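Refill Pledges Need Plain Numbers

Skin care companies have discovered the refill. Most large brands now offer at least one moisturizer in a reusable jar, and the announcements tend to arrive with a great deal of ceremony. The customer is seldom told how often a jar is refilled.

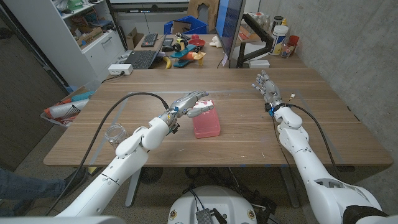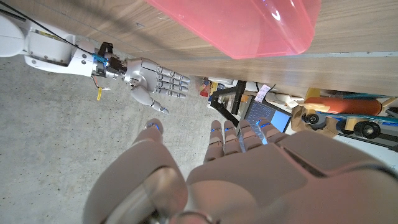
Ornuvix, which sells a night cream through pharmacies in Posham, deserves credit for publishing its figures in August. Of 212 jars sold at one branch, 10 came back for a second fill. The result is poor, but a shopper can judge it. Flanduver makes broader claims for its own line and prints no return rate at all.

A heavy jar generally takes more material to make than a light tube. If it is used once and thrown out, the buyer has paid extra for waste. We believe any brand using the word "refillable" on a label should state the return rate beside it, updated yearly, in type that an ordinary reader can make out.

Price matters as well. At Magbanua the refill costs only 3 percent less than a new jar — hardly a reason to carry the old one back to the store.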